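**노드몬트**(Nodmont)는 식당용 직물 제품을 만드는 소규모 제조업체이다. 주로 천 냅킨, 식탁보, 앞치마, 주방용 행주를 생산하고 식당과 작은 호텔에 공급한다. 창업자는 직조 기술자 출신의 타피오 아호넨(Tapio Ahonen)이며, 현재 제품 디자인은 멜리나 스테파누(Melina Stefanou)가 맡고 있다.

## 역사

아호넨은 처음에 집 차고에서 직기 2대를 가지고 아마포 행주를 짰다. 초기 제품은 동네 시장에서만 팔렸고, 상표도 붙어 있지 않았다. 그 뒤 해산물 식당 마브로마티스(Mavromatis)가 냅킨 198장을 주문하였는데, 이것이 노드몬트의 첫 번째 업소용 주문으로 기록되어 있다. 식당 측은 세탁을 여러 번 하여도 모서리가 말리지 않는 냅킨을 원하였다. 아호넨은 가장자리를 두 번 접어 박는 방법을 선택하였고, 이 방법은 지금도 기본 사양으로 남아 있다.

스테파누는 마브로마티스에서 홀 책임자로 일하다가 노드몬트로 옮겼다. 그는 식당에서 냅킨이 실제로 어떻게 접히고 쌓이는지를 잘 알고 있었으므로, 치수와 색을 정하는 일을 먼저 담당하였다. 입사한 다음 해에 줄무늬 계열인 유보라(Juvora)가 나왔다.

## 제품

### 유보라

유보라는 노드몬트의 대표적인 냅킨 계열이다. 아마와 면을 섞은 실을 사용하며, 한쪽 변에만 굵은 줄무늬가 들어간다. 줄무늬의 색은 9가지이고, 겨자색과 짙은 녹색의 주문이 가장 많다. 직물의 무게는 제곱미터당 229그램으로, 가정용 냅킨보다 두꺼운 편이다. 두꺼운 천은 접은 모양이 잘 유지되지만 건조 시간이 길다는 단점도 있다. 이 때문에 자체 세탁실이 없는 식당은 더 얇은 드라벤트를 고르기도 한다.

### 드라벤트

드라벤트(Dravent)는 면 100퍼센트의 얇은 계열이며 무늬가 없다. 처음에는 식탁보로만 판매되었으나, 나중에 냅킨과 빵 바구니용 덮개가 추가되었다. 흰색과 회색은 항상 재고가 있고, 다른 색은 주문을 받은 후에 염색한다.

### 앞치마

앞치마는 유보라와 같은 천으로 만든다. 목끈이 없고 등에서 끈이 교차하는 형태이며, 주머니의 위치는 주문할 때 정할 수 있다. 식당의 이름을 자수로 넣는 것도 가능하지만, 자수 작업은 외부 공방에서 이루어진다.

## 공급 방식

노드몬트는 도매상을 거치지 않고 식당과 직접 계약한다. 새 거래처에는 먼저 견본을 보내고, 식당이 평소의 세탁 방법으로 견본을 시험한 다음에 수량을 정한다. 닳은 냅킨은 회수하여 행주로 다시 재단한다. 회수된 천 가운데 얼룩이 심한 것은 포장용 완충재로 쓴다.

주문은 매년 9월에 가장 많이 들어온다. 연말 예약을 준비하는 식당이 이 시기에 식탁용 직물을 교체하기 때문이다. 이 기간에는 맞춤 염색의 접수를 제한한다.
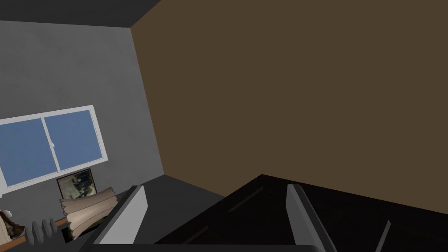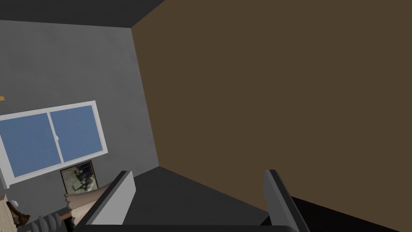

## 관리

제조사는 첫 사용 전에 미지근한 물로 한 번 세탁할 것을 권한다. 섬유유연제는 천의 흡수력을 떨어뜨리므로 사용하지 않는 것이 좋다. 유보라는 약간 습기가 남아 있을 때 다림질하면 주름이 쉽게 펴진다. 드라벤트는 다림질 없이 쓰는 식당도 많다. 기름 얼룩은 세탁 전에 주방 세제를 조금 발라 두면 대부분 빠지지만, 강황이나 적포도주의 얼룩은 밝은 색 천에 남을 수 있다.

## 같이 보기

- 식탁보
- 아마포
- 냅킨 접기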